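Zinbridge ZB2 parallel gripper -- comparison page

In stock at Horkitz. Ships from the Shearer warehouse, allow a few extra days if you're out west.

Two-finger, electric, one cable. Fits most small arms with the standard flange, adapter plate extra. Sim model is a free download with every order.

Stroke 37 mm
Weight 600 g
Cycle test, our bench: 3000 open/close, no slop we could measure
Warranty 20 months

Versus the Zosa: Zosa closes faster. Zinbridge is quieter, and the colour-coded plug means you wont put it in backwards. Zosa's fingers come off with one screw, these take two. Price is near enough the same. If you're picking up soft stuff get the Zinbridge, force setting goes lower.

Wrist camera not included. Any of the small ones will do -- mount it behind the palm and check you can see both fingertips when they're spread. We check ours in the sim first, saves moving the bracket later. Dim room, tiled wall and floor, fingers open, nothing in the grip. Pale fingers on dark tile are easy enough to pick out. Havent tried a pale floor yet.

Controller firmware was updated in May, older units need the new one before the sim model will match. Email Paweena Wiriya for the file.

Wrist view, sim model:

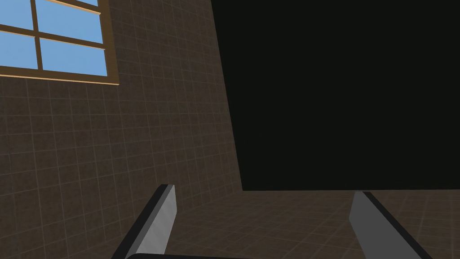 Teun Verbeke: Does the adapter plate come with bolts? Mine for the Zosa didn't and I had to go hunting for the right length.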